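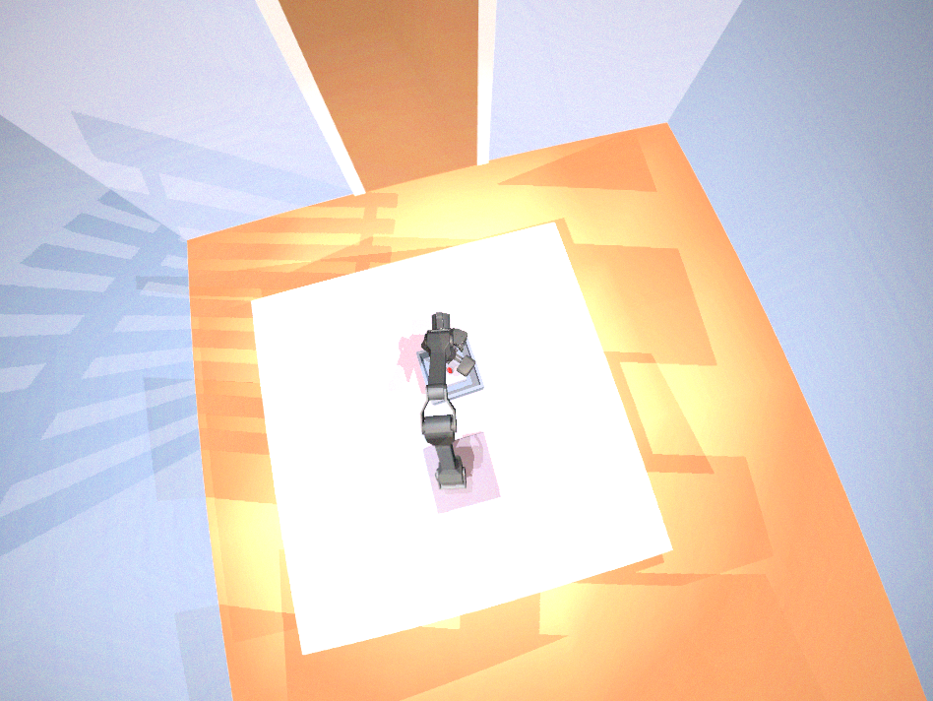 Why does the arm stop short of the target when the joint readings all look right?

Most of the time the model of the arm and the arm itself disagree about where the base is. The joint angles can be perfect and the hand will still end up in the wrong spot if the base origin is off, or if the last link was measured to the wrong point on the gripper. Check those two before touching the motor tuning.

Ticket: Reach task stops short of target
Project: Nostonholm bench arm (home build, shared shop)
Status: Closed, one item left open
Priority: Normal

Setup

Six-joint arm on a square table, Tevo controller board, Kerslake servos in the three big joints and smaller ones in the wrist. Motion is tried in the simulator first and then sent to the real arm. The simulated room has a white table, the arm, a small shallow tray and a red dot for the target. The pink squares are see-through and sit on or just above the table. In our setup they are zone markers with no collision, so the arm can pass through them freely.

Reported problem

The gripper goes to the tray and stops before it gets to the red dot. No error on the controller. The log says "goal reached" every time. Same result in the simulator and on the bench, with the bench a little worse.

Expected: fingertip over the dot.
Got: fingertip short by 34 mm, always in the same direction.

Entry 1

Restarted everything and homed all joints. No change. Swapped the USB cable for the short one. No change. Put the old cable back.

Entry 2

Raised the gain on the shoulder joint in case it was sagging. The arm got there faster and shook when it stopped, and it was still short by the same amount. Put the gain back to 800. The simulator has no sag at all and shows the same fault, so I should have skipped this one.

Entry 3

Ran the reach with the target moved to several places on the table. The error follows the hand. When the wrist turns, the direction of the miss turns with it. A base offset would keep pointing the same way on the table, so this looks like the tool point.

Entry 4

Opened the arm description file. The tool point is set at the wrist plate. The gripper was added later as a separate part and the tool point was never moved out to the finger. The planner was putting the wrist plate where the fingertip should go and calling it done, which explains the "goal reached" lines.

Measured the real gripper with calipers, plate to fingertip, along the hand and then sideways. The finger sits at an angle, so one number is not enough. Entered both offsets and saved the file under a new name.

Entry 5

Simulator run with the new file: fingertip lands on the dot. Left it looping overnight. 1,470 reaches in the log by morning, no misses and no joint limit warnings.

Bench run with the same file: much better, but still a few millimeters short when the arm is stretched out. Close in it is fine.

Entry 6

Looked for slop in the bench arm. Found the elbow bracket loose. It is a Solletti bracket with two set screws and one had backed out. Cleaned the threads, put on blue threadlocker, tightened both and let it sit before running again.

Bench error at full stretch is now under a millimeter. Good enough for picking things out of a tray.

Entry 7

Side problem found while checking the logs. The camera check in the simulator lost the red dot on 269 frames of the overnight run. The reach itself doesn't use the camera, so nothing missed because of it. I turned the room shadows off for one short run and the dropouts went away. Turned them back on, and they returned. The strong orange of the floor may also be a problem for the color threshold, which was set on a gray background. Have not tested that yet.

Fix

1. Set the tool point to the fingertip, with both offsets, in the arm description file.
2. Load the same file in the simulator and on the Tevo board. The board keeps its own copy and does not update by itself.
3. Power the board off and on after loading.
4. Home all joints and run one slow reach with a hand on the stop button.
5. On the bench, check the set screws in the elbow bracket.

Still open

Color threshold for the red dot. Plan is to narrow the hue range and try it on the orange floor with shadows on. Moved to its own ticket.

Notes for whoever opens this next

The old arm file is in the archive folder with "wristpoint" in the name. Don't load it with the gripper fitted. If the gripper gets changed, measure it again and redo step 1.

Reply, 9:40 p.m.

Same fault on my smaller arm, same board. My tool point was right in the file, but I had skipped step 2 and the board was running the old copy. Loaded it, power cycled, fixed.

Reply, 10:15 p.m.

Added a line to the startup script that prints the file name the board is using. It shows up right after the homing message.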